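Skimside Dining Room, Trurnthorpe
Second progress report to the Brindell Small Kitchens Fund
Prepared by Armelle Vidal

1. Where we are now

The dining room has been open to the public since the beginning of December. In our first report I wrote that we hoped to serve dinner on four evenings each week. We are now serving on five, and also a lunch on the weekend, which was not in the original plan but which our guests requested many times.

The room has 30 seats. On a normal evening we fill most of them once, and on the last evening of the week we can fill a part of them a second time. I would like to say that this is the result of careful planning, but I think the bad weather on the coast helped us, as people did not want to drive to the city for dinner.

The grant from the Fund paid for the oven, the extraction and the first printed menus. All three are in use. The extraction was installed 31 days later than agreed, and for this reason the opening moved from the autumn to December. I explained the delay by letter at that time, and the final price did not change.

2. The menu

We began with a long menu, and this was my mistake. Polyxeni Lambrakis, our head cook, told me so before the opening, and I did not listen to her enough. There were too many main courses for a kitchen of three people, and the waiting time for a table of six was sometimes 60 minutes. Guests were polite about it, but some of them did not come back.

From the third week we have worked with a short menu: four small plates, four large ones, two desserts and a cheese. The small plates change when the deliveries change. The dishes that never leave the menu are the smoked mackerel with pickled cucumber, the white beans with lemon and dill, and the braised lamb shoulder for two people to share. The lamb is what the local paper wrote about, and since that article we cook it every evening.

The bread is still not what I want it to be. We bake it ourselves, but the oven is occupied by the lamb during the afternoon, and therefore the bread is baked in the morning and is a little tired by nine in the evening. Polyxeni has started to bake a flatbread to order on the grill. It is better with the beans than the loaf was, and we may keep only the flatbread.

3. Tableware and the look of the room

The tables are bare and the walls are painted in a warm white. We kept the old counter from the fish shop and use it for coffee and for guests who eat alone. For the plates we wanted a soft color that would not fight with the food. We have also tried to keep the lighting low, although one guest wrote to us that he needed his telephone to read the menu, and we have added two lamps near the door.

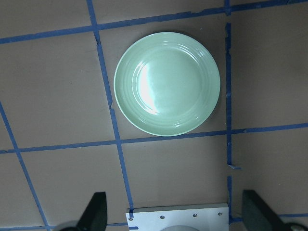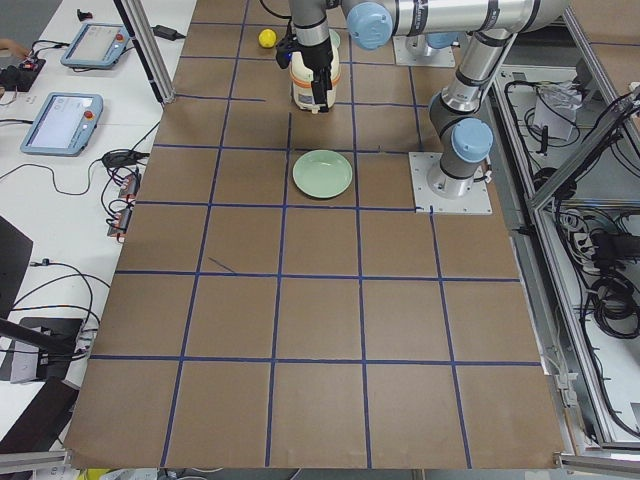
4. Staff and training

We employ three people in the kitchen and three in the dining room, and one student who washes dishes on the busy evenings. Two of the dining room staff had never worked in a restaurant before. They attended the short service course at Vallejo, which was paid from the training line of the grant. They came back with more confidence about wine, and they now taste each new dish with the kitchen at half past four, before we open.

One waiter left us in the first month. He found the late hours too difficult with a small child, and I understand this. His replacement is from the village and walks to work.

5. Money

The detailed accounts are in the attached sheet, and I will only mention the points where we differ from the budget.

Income from food is higher than we expected. Income from drinks is lower, as many guests drive here and order water or one glass only. We have added a homemade rhubarb soda and a cold mint tea, and both sell well.

Fish costs more than in our budget. We buy from the same two boats as before, and when they do not go out we take the fish from the menu. I prefer this to buying frozen fish, but I know that it can disappoint a guest who came for the mackerel.

We have spent 90 percent of the equipment money. The rest is kept for a second refrigerator, for which I am still comparing two offers.

6. Difficulties

The telephone is our largest problem. Guests call to reserve during the service, and we cannot always answer. An online reservation page is now being tested with our regular guests only. The noise in the room is the second problem. When every table is taken, it is hard to hear the person in front of you, and I would like to hang some panels on the ceiling before the summer.

7. Next period

We plan to open the small terrace at the back when the weather is warm, with cold dishes and grilled fish only. Polyxeni will write a separate menu for it. I will send the costs of the terrace before we order any furniture, and I ask the Fund to tell me if the remaining training money can be used for a food safety course for the kitchen.

The members of the Fund are welcome at Skimside at any time. Please tell us one day before if you would like the lamb.

Armelle Vidal

Recent reports
Skimside Dining Room: first progress report
Vallejo service course: notes for employers
Brindell Small Kitchens Fund: how to apply
Trurnthorpe winter food market: final report
Guidance on changing a budget line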